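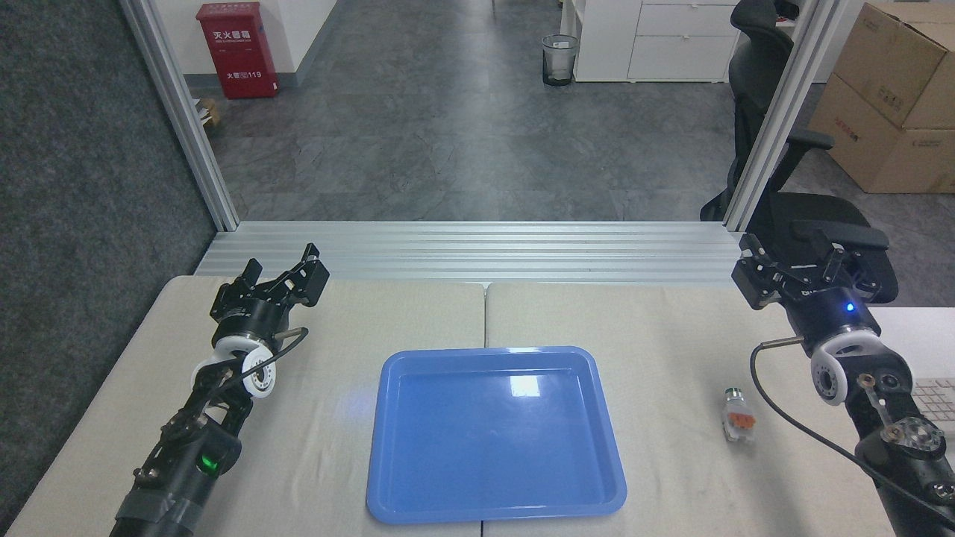 4. Recording the chorus

4.1 Productions and material

The section deals with two filmed stagings of Euripides' The Trojan Women, both given in English. The first was made by the Lougher company in a converted chapel at Flositthorpe, with a chorus of 12 speaking in unison for most of the odes. The second, by Andden, used a chorus of five and divided the odes into single lines passed from one speaker to the next. Both were recorded over several evenings and edited into one version for sale to schools and colleges.

Figure 4. Blue tray on a two-panel tabletop, with a black arm to the left and right.

We worked from the released versions and from the directors' marked scripts. Efua Darko, who directed for Lougher, also let us see her rehearsal notes. The Andden script was less complete. Two pages from the second ode are missing, and for those lines we relied on the recording alone.

4.2 Shot length and the odes

In a theater the audience can look at any member of the chorus at any time. A film editor has to choose. In the Lougher recording the wide shot is held for long stretches, and the first ode has only nine cuts. Petersen (the editor, Rainer Petersen) told us that he had first tried a faster version with close shots of single faces, but the voices then seemed to come from people outside the picture. He went back to the wide shot and kept the close shots for Hecuba.

The Andden recording takes the other course. The first ode has 17 cuts, nearly all placed at a change of speaker. This makes the words easy to follow – a real advantage for students hearing the play for the first time – but the group is rarely seen as a group. Movement suffers most. At the entry of Andromache the marked script asks the whole chorus to turn together, and the film shows two of them doing so.

4.3 Sound

Unison speech was harder to record than either company expected. Seren Cadwaladr, in charge of sound at Flositthorpe, began with a microphone on each performer and found that small differences in timing, which were not noticed in the room, became plain when the tracks were mixed. Consonants at the ends of lines were the worst. The released version uses two microphones hung above the playing area, with the individual tracks brought in at a low level.

Andden had less trouble, as its speakers seldom overlap. Its weak point is the lament near the end, where all five voices join and the level jumps. Viewers in our group mentioned this without being asked.

4.4 Comments from viewers

Mabli James and Tomos Penry showed the first ode from each recording to a class that had read the play in the same translation. Most of the class could say more about what the Andden chorus had said. They were better at describing what the Lougher chorus was doing, and several used the word "crowd" for it. The class was small and had the same teacher throughout, so we do not press the comparison further. The translated text of both odes is given in the appendix, with the cuts marked by a vertical stroke.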